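Tumard 作業台セットアップガイド
第3章 「おたまを鍋に戻す」をやらせてみる 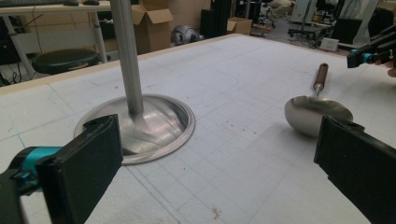 図3-1 おたまと、作業台に置いたステンレスのボウル形の台座とポール

第2章で腕の原点合わせまで済んだ方、おつかれさまでした! ここからはいよいよ家事らしい家事に入ります。といっても、おたまを一本持ち上げて決まった場所に置くだけなんですが、私はこの章を書くためにいちばん長く机にかじりついていました。「ロボットはもう台所仕事ができるの?」と親戚に聞かれるたび、私はこの作業の話をしています。答えは「おたま一本なら、まあ、だいたい」です。

3.1 用意するもの

・おたま(金属製、柄の長いもの)
・ポール付きの台座。なければ重めのボウルを伏せて代用
・白い天板の作業台
・やわらかい布、鉛筆
・Tumard 本体と手持ちグリッパー2台(お手本の記録に使います)
・記録ソフト Drorico

おたまは家にあるもので大丈夫です。ただ、柄まで全部つるつるの金属だと指の間で回ってしまうことがあるので、最初の一本には木か木目調の握りがついたものをおすすめします。私も最初は全金属のを使って、夕方までずっと床から拾っていました。

3.2 台と道具の配置

1. 天板を布で拭きます。前の作業の鉛筆線は残っていてもかまいません。線が増えすぎてどれが今日の線かわからなくなったら、そのとき消しましょう。

2. 台座を天板の左寄りに置きます。ポールを軽くゆすって、台座がずれないか見てください。ずれるようなら下に滑り止めを敷きます。

3. おたまを右側に寝かせます。すくう部分が手前、柄が奥です。逆向きでもできなくはないのですが、手首をかなりひねることになり、Tumard の肘がポールに寄ってきます。

4. おたまの輪郭を鉛筆でうすくなぞります。次の回に同じ場所へ戻すための目印です。慣れてきたらわざと輪郭から外して置きます(3.5を見てください)。

5. 鍋を置く位置を決めて、そこにも印をつけます。鍋そのものは3.4まで出番がないので、まだしまっておいてください。

注意:ポールの真上から腕を下ろさないこと。Tumard の衝突検知は腕の横方向の接触には敏感ですが、細いものに上から当たったときは反応が遅れます。うちのポールはそれで一度曲がりました。

3.3 お手本の記録

手持ちグリッパーを両手に一つずつ持って、自分でおたまを動かします。この工程は設計担当の Skarphéðinn Holst と二人でやり方を詰めました。彼は左利きなので、左右どちらの手順も一応確かめてあります。

1. Drorico を起動し、「新しい記録」を選びます。

2. 左右の指を開いたまま、天板の手前で一呼吸止めます。

3. 右の指で柄の握りをはさみます。首の金属部分ははさまないでください。

4. まっすぐ持ち上げ、鍋の印の上まで運び、静かに下ろします。

5. 指を開いて手前に戻し、記録を止めます。

これで一回分です。標準の設定では354回分の記録が必要になります。ええ、多いです。私は好きな音楽をかけて、休み休み進めました。疲れてくると動きが雑になって、その雑さまで腕がきちんと覚えてしまうので、手首が重くなったらやめどきです。

メモ:失敗した回も消さないでください。落としたあと拾い直すところまで続けて撮っておくと、あとで腕も拾い直しをするようになります。最初の版の手順書では「失敗は削除」と書いていました。すみません、あれは間違いでした。

3.4 学習と試運転

1. 記録を Lukham の学習サーバーに送ります。Drorico の「送信」から選ぶだけです。夜に送って朝に受け取るくらいの気持ちでいてください。

2. 戻ってきたファイルを Tumard に読み込ませます。

3. 速度を「低」にして一回動かします。手は非常停止ボタンの上に置いたままで!

4. 問題なく終わったら印の上に鍋を置き、もう一度動かします。今度は鍋の中におたまを入れさせます。

注意:鍋には何も入れないでください。水もだめです。熱い汁物で試したくなる気持ちはよくわかるのですが、Tumard の手首は防水ではありません。

3.5 どこまでできるか

さて、肝心のところです。私の手元で1079回動かしたうち、おたまがちゃんと鍋に収まったのは468回でした。半分に届いていません。輪郭どおりに置いた回はわりと安定していて、向きを変えたり奥にずらしたりすると急にあやしくなります。指が柄の横を空振りして、そのまま何も持たずに得意げに鍋まで行くこともあります(かわいいんですが、夕飯どきには困りますよね)。

もうひとつの苦手が光り物です。磨いたステンレスは周りの明るさを映すので、カメラが縁の位置を読み違えることがあります。対策は次のとおりです。

・照明を真上から当てず、少し横にずらす
・台座を2cmずつ動かしながら、空振りの減る位置を探す
・だめなら、つや消しの台座に替える

検査を手伝ってくれた Halfdan Ladefoged は、工場の部品箱の仕事ならもう任せられると言っています。部品はいつも同じ形で、同じ向きで届くからだそうです。私も Kuipers の出荷ラインで似た腕が動いているのを見て、そこは納得しました。でも台所の引き出しは毎日中身の並びが違います。おたまの下にしゃもじが潜っている朝もあります。だから家での「おまかせ」はまだ先、というのが今のところの私の感想です。

3.6 うまくいかないとき

おたまを持ち上げた直後に落とす
 指先のパッドが汚れていないか見てください。角がすり減っていたら交換します。

ポールの手前で止まってしまう
 台座がおたまに近すぎます。左へ離して、鉛筆の印も描き直します。

毎回同じ方向にずれる
 第2章の原点合わせをやり直してください。面倒でも、そのほうが早いです。

お手本どおりなのに動きがぎこちない
 Drorico の「なめらかさ」を一段上げます。上げすぎると今度は止まるべきところで止まらなくなるので、一段ずつです。

次の第4章では、おたまを洗いかごに立てます。10月の更新で手順がかなり変わったので、古い版を印刷してお使いの方は差し替えをお願いします。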